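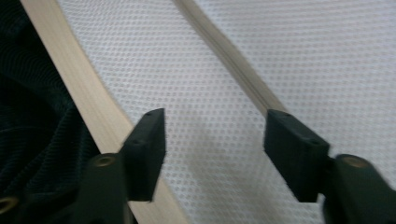

Gripper 2 over the slats and white mesh, fingers open.

Tuesday, October. Flasent hand unit, pad check before the next block.

Cletus Strickland says the new pads fixed the slipping on wood. Maybe. He changed the pads and reset the finger travel on the same afternoon, so I don't see how he knows which one did it. The log has 19 drops on slats with the old pads and none since, but "since" is one short run, and the wood was whatever was on the bench. I'd want the old pads back on with the new travel setting before I believe it.

What I did this morning:
Backed out the screws at the brass inserts, both fingers. Left one came out gritty. Blew out the threads, ran a clean screw in by hand, no binding. Did not use thread locker. The Caltholm sheet says to, but the last time we did that an insert spun in the plastic and we had to print a new finger.

Pads: brushed with a dry toothbrush. The soft face picks up lint from fabric and I think that matters more than Ryu's people admit. Their wear figure is 1000 closes. We had a set go shiny at 38 percent of that. They tested on plastic blocks, as far as I can tell from the PDF.

Opening: set to 56 on the dial, closed and opened by hand a few times. Right finger still has a hair of side play. Cletus can't feel it. I can.

Mesh is the part I don't trust. With a tip near the edge of a slat it would be easy to pinch cloth along with the wood and call it a good grip. The Nostudia script only looks at finger position, so it would score that as a pass. Until somebody changes the script, check by eye and write it down.

To do: old pads, new travel, same slats. Shim the right finger. Order inserts, the short ones this time.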